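February
By Lindiwe Zwane

The village shop at Skadivlow closed for eleven weeks last year, and the woman who reopened it is still working through what that did to people's habits. "They'd all got used to driving to Bremus," she says. "You don't get them back by putting a sign up."

She opens at 7am and stocks 310 lines, mostly tins, packets and bread. Milk comes from Tuvura, 13 miles away. Her first order was far too big - she was eating the leftover crackers herself until Christmas.

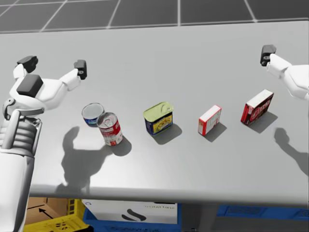 Prices are the sore point, and Xaba told me that a weekly shop there still costs about 10 per cent more than in town, though the bus fare eats up most of the difference. The shopkeeper does not argue. "I pay more for a case than they charge for it on the shelf," she says. "I can't fix that."

She has dropped fresh fish and taken on parcels, which bring in people who then buy a loaf. The lease has 5 years left to run. She wants a second freezer before the summer.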